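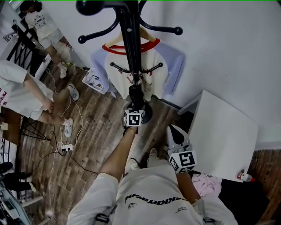 Third week on the hanger task and we finally have rules on paper. One page, taped inside my notebook. Should of done it in June.

Rule one - both grippers start low, markers facing out, hold still before you move. I keep skipping the hold. The checker at Ikmont bounced 300 clips for it last batch, mostly mine I think.

Rule two, cables off the walking path before anybody starts. We are bad at this. Power strip was out on the floor again today, black and white cords every which way. Dukon's sheet says tape it or move it, no third choice. Fair.

Rule three: no correcting a bad grab. Let it go, finish, mark it failed. This one I argued about. A person fixes things without thinking, why hide that from the robot? Tramedier wants clean takes and a seperate folder for fixes, so 2 folders now. Fine, but then label both the same way, which no one has agreed on.

Count stands at 2,819, with 585 still to be checked. Not catching up this week.

Also want a line in there about breaks. Wrists hurt by 4 pm and my grabs get sloppy, and sloppy ones end up in the set like the rest. Writing it in pencil for now - twenty minutes on, five off. Will ask tomorrow.

Need to buy tape.

Filed under: Work Notes, Robots & Rules
Print this entry | E-mail this entry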